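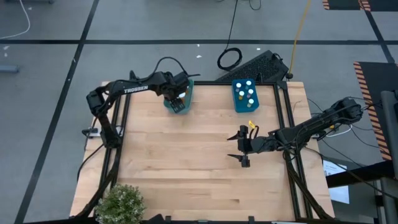
I have been waiting since May to write about butcher block, and my desk top is finally finished! It took 14 evenings (short ones, mostly after dinner) and I loved nearly all of them. What sold me was the way the boards go together, all those pale strips lying side by side. On the blond top here the planks run horizontally, with the seams showing and slightly darker streaks in the grain, and that's exactly the look I was after. Mine came out a touch warmer once the oil was on, and I keep wandering over just to run my hand along it.

The sanding was the big surprise. I did the whole thing at 120, then 180, then 200, and wiped it down with a damp cloth before going over it at 200 again. So smooth! I put on 2 coats of oil and left the windows open all night, which the cat thought was wonderful.

Next up is storage. I want something bright at the back for all the little things, pens and brushes and my good tweezers, maybe a block with holes in it so everything stands up. Blue would be lovely against the wood. If anyone has drilled one of those at home, tell me what bit you used!

Posted by Imke Albers on 22 October 2025
Filed under: Desk & Workbench
6 comments | Share this post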